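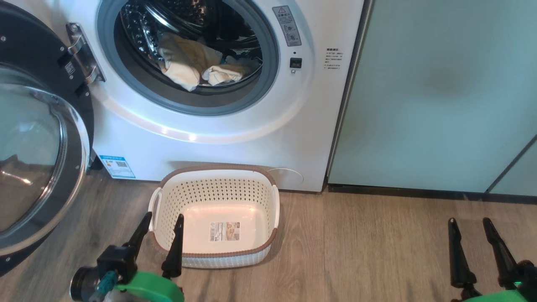 Trommel offen, die hellen Lappen und das graubraune Stück liegen unten drin.

August, Werkstattbuch, Eintrag von Lenni Nieminen
Suchbegriff eingeben Suchen Erweiterte Suche

So, Waschtag, und weil Martti mich gestern wieder gefragt hat, wie wir das mit den Lappen eigentlich handhaben, schreibe ich es diesmal richtig auf und nicht nur auf den Zettel am Regal (der ist eh weg).

Zur Maschine zuerst. Läuft soweit. Die Tür geht weit auf, das Scharnier hat kein spürbares Spiel, ich habe sie ein paarmal hin und her bewegt und dabei an der Kante gehoben. Beim letzten Mal hatte ich noch geschrieben, dass sie leicht hängt. Nehme ich zurück, ich glaube inzwischen, ich hatte einfach einen Lappenzipfel in der Dichtung eingeklemmt und den Rest dazu erfunden. Martti hatte das damals schon vermutet – bitte schön, steht jetzt hier.

Die Dichtung ist und bleibt die Stelle, um die man sich kümmern muss. Der dicke graue Ring hat eine Falte, und in der Falte sammelt sich alles, was aus den Taschen der Kittel kommt. Heute beim Auswischen: ein Stück Kreppband, Fusseln ohne Ende und eine Unterlegscheibe, die mit ziemlicher Sicherheit vom Boler-Prüfstand stammt. Wer sie vermisst, sie liegt in der Blechdose neben dem Waschbecken. Und bitte, bitte die Taschen leeren! Eine Scheibe in der Trommel hört man im ganzen Flur.

Die Lappen. Wir hatten ja drei Stapel, helle Baumwolle, bunte Reste und die groben, und die groben sind immer zusammen mit den hellen gelaufen, weil sich das Trennen bei so kleinen Mengen angeblich nicht lohnt. Dachte ich auch. Nur sind die cremefarbenen mit der Zeit so beige geworden, dass man beim Abwischen der Platten nicht mehr sieht, ob da noch Schmutz kommt oder ob das nur der Lappen ist. Dafür haben wir sie aber hell gekauft. Also ab jetzt: helle allein, grobe allein, und die bunten dürfen mit, wo gerade Platz ist, denen ist alles egal.

Ich habe die Ladung auf der Küchenwaage gewogen, trocken, vor dem Waschen: 1.583 Gramm. Nach dem Schleudern und einer Nacht auf der Leine waren es 1.661, da steckte also noch ordentlich Feuchtigkeit drin, obwohl sich alles trocken anfühlte. Das Große war in der Mitte noch klamm, klar, das hing doppelt. Für die Lackiererei drüben bei Oksanen ist das zu feucht, die wollen ihre Tücher wirklich trocken haben. Für unsere Tische reicht es. Trotzdem hänge ich das große Tuch beim nächsten Mal über zwei Leinen, das kostet nichts.

Zum Waschmittel: Das Voken nehme ich weiter, aber weniger davon. Martti schüttet es nach Gefühl hinein, und sein Gefühl ist großzügig. Ich habe jetzt den kleinen Messbecher ausgelitert und bei 22 ml einen Strich gemacht, mit Lackstift, der hält hoffentlich. Bis zum Strich und nicht weiter. Bei zu viel Mittel fühlen sich die Lappen hinterher so komisch glatt an und ziehen Schlieren auf dem Glas, das haben wir beim Vustside-Gehäuse gesehen und erst mal eine halbe Stunde lang die Politur beschuldigt.

Noch was, das mir wichtig ist: Lappen mit Leinöl kommen NICHT in die Maschine und auch nicht in den Wäschesack. Die gehen nass in den Metalleimer mit Deckel, wie immer. Ich weiß, dass das alle wissen, ich schreibe es trotzdem hin. Dasselbe gilt für alles mit Lösemittel.

Und nach dem Ausräumen die Tür bitte einen Spalt offen lassen. Neulich war sie übers lange Wochenende zu, und beim Aufmachen roch es nach Keller. Hat sich nach einem heißen Leerlauf wieder gegeben, aber den kann man sich sparen. Vorher noch einmal mit der Hand durch die Trommel fahren, vor allem hinten – dunkle Sachen sieht man da drin schlecht, mir ist schon zweimal ein Lappen in die nächste Ladung mitgewandert.

Was noch offen ist:
Flusensieb habe ich heute nicht aufgemacht, mir fehlte die flache Schale zum Unterstellen. Martti, hast du die mit nach oben genommen?
Wäscheklammern sind knapp, die Hälfte hält gerade irgendwelche Kabel zusammen.
Der alte Wäschesack hat unten ein Loch, ich nähe ihn, sobald ich das dicke Garn wiederfinde.
Die ganz zerschlissenen groben Lappen würde ich aussortieren und für den Boden nehmen. Falls jemand daran hängt, bitte vor der nächsten Ladung melden.

Nachtrag, 16:40: Schale gefunden, stand unter dem Waschbecken. Sieb mache ich morgen früh.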